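23rd February
Workshop notebook, bench 3: flat-pack seating, white plastic stool-chair (Brovell)

Pulled this one off the stack for the leg joint question. The sheet from Brovell still says "tool-free, secure in seconds" and I still don't believe the second half. Notes as I went, tidy up later if anyone wants them tidy.

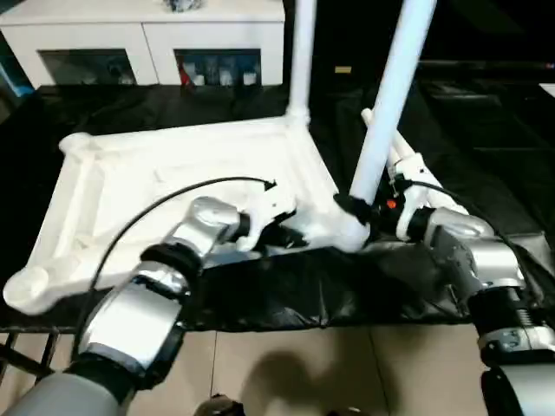
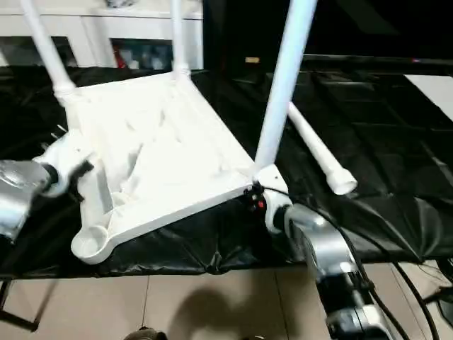
Both on the bench with the black sheeting down.

The claim to be tested is that the leg seats itself in the socket by hand pressure and stays there under ordinary use. I have no quarrel with the first part. Any tube will go into any cup if the cup is big enough. What I want to know is what holds it afterwards, and the leaflet is vague in the way leaflets get when the answer is "friction". The second shot is the better one for this: the cup at the front corner of the rim is open and empty, and you can look straight in at a smooth white ring. No thread and no lug that I can make out in there, so unless there's a catch further down, we're relying on fit. The ribbed collars at the far end of the seat look more convincing, but a ribbed collar is also what you'd mould if you wanted something to look convincing.

Marked up the underside while it was the right way up for it. The panel has ribs and shallow channels across it. Trevaskis (the January write-up, page 2) says the channels carry load out to the corners. Maybe. They might equally be there to save plastic and stop the seat sinking as it cools. I'd like to see a section cut before I repeat the load story to anybody. Put in a request for a scrap seat; no reply yet.

Leg fit. The Clerance gauge gives 338 against the drawing for collar-to-foot, which is what it should be, so at least the tubes are cut properly. That rules out the explanation I was hoping for, namely a short leg making the whole thing rock. If it rocks, it's the sockets or it's the floor, and the floor in here is tile and none too flat, so do the rock test on the surface plate and not where you happen to be standing. I've seen the result written up both ways from the same chair.

Load. Planned steps go up to 600 N on the seat centre, then the same again over one front corner. The corner is the one I care about. People don't sit down in the middle of a chair, they sit down on an edge and shuffle. The Cleltia protocol only asks for centre load, and I think that's why everything passes it. I'd call it a test of whether plastic is plastic.

Colour and finish: white, glossy, shows every fingerprint. It also throws the light back so hard from overhead that the recesses wash out, so if you're inspecting for cracks at the base of a leg, use a low lamp from the side. A hairline will hide very happily in that glare. Same goes for the rim.

On the sheeting: it crinkles and it's slippery. Fine for keeping the bench clean, poor for holding a chair still. For the corner load I want it off and the rubber mat down, otherwise we're measuring how far the seat skates. Somebody will say it makes no difference. Then it costs nothing to use the mat.

Catalogue number on the carton is 746, no suffix. The drawing I was sent has a suffix. I've asked which revision we're holding and will not be entering any load figures against it until I hear.

To do:
Scrap seat for sectioning
Torch and mirror down the empty socket, look for a catch
Push and pull on all four joints by hand before any load, note which ones click and which ones only squeak
Find the rubber mat (was under the drill press)
Re-read Trevaskis on the channels, with a pencil

Leaving "secure" in quotation marks on the front sheet for now.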